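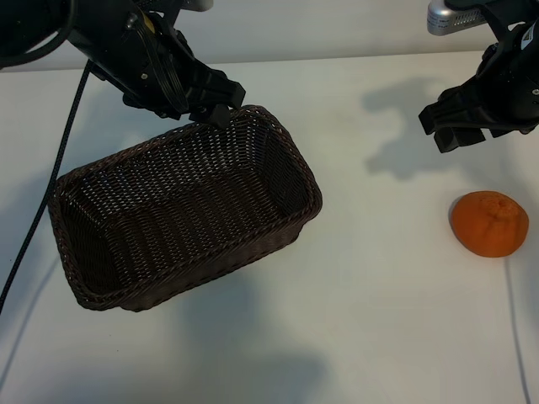
Woven basket on the table.

Bralik Woven Storage Basket – Medium

The Bralik is an open-topped storage basket for shelves, sideboards and the bottom of wardrobes. It comes from the Citilau range and is sold singly or as a pair.

Size and fit

The medium basket is 42 cm long and fits the standard Busberg shelf unit with a little space on either side. If your shelves are narrower than that, look at the small size. We suggest measuring the inside of the shelf at the back as well as the front, as older units are often a few millimetres tighter where the panel meets the sides.

Height is 16 cm. Paperback books stand upright in it, most hardbacks do not. A4 paper lies flat.

Materials

The Bralik is woven from flat synthetic strands over a steel wire frame. The wire is coated, so it will not mark a painted shelf, and the ends are turned in under the rim. Colour varies from one basket to the next and will deepen a little in a sunny room. Two baskets bought together may not be an exact match. If you would like them close in shade, write this in the order notes and the packing team will pick them out by hand.

New baskets have a dry grass smell when unwrapped. It goes after a week or so in an aired room.

What people use it for

Hats and gloves by the door, bread, remote controls, spare bulbs, wool. Customers with the Kelmendi bench tend to buy two and push them underneath for shoes. The weave has small gaps, so anything fine such as rice or beads needs a bag or the cotton liner.

It is not meant for plants. A pot with a saucer will do for a while, but damp gets into the base and the fibre goes dark and soft. For plants, see the Bralik Planter, which has a sealed inner tray.

Care

Dust with a soft brush or the brush end of a vacuum cleaner on low. Wipe marks with a cloth that has been wrung out well, then leave the basket somewhere airy until it is fully dry. Do not soak it and do not stand it against a radiator. If a strand lifts, trim it with nail scissors – pulling it will loosen the row.

A basket that has been squashed in a cupboard can usually be put right. Mist it lightly with water, pack it with towels to the shape you want and leave it overnight.

Liner

The cotton liner is sold separately and ties on at the four corners. It is unbleached and can be washed at 30 degrees. Expect slight shrinkage on the first wash, which the ties allow for.

Delivery and returns

Orders placed before 15:00 leave our warehouse the same working day. Baskets are sent nested where possible, with paper between them. Unused baskets can be sent back for a refund within 42 days. Please keep the swing tag on until you are sure of the size.

Customer note

"Bought four for the hall shelves and they slide in and out without catching. One was darker than the others but I put it on the bottom row." – Hemi Te Moana

Product details

Range: Citilau
Size: medium
Length: 42 cm
Height: 16 cm
Liner: sold separately
Stock code: 108-15
Next delivery of the large size: April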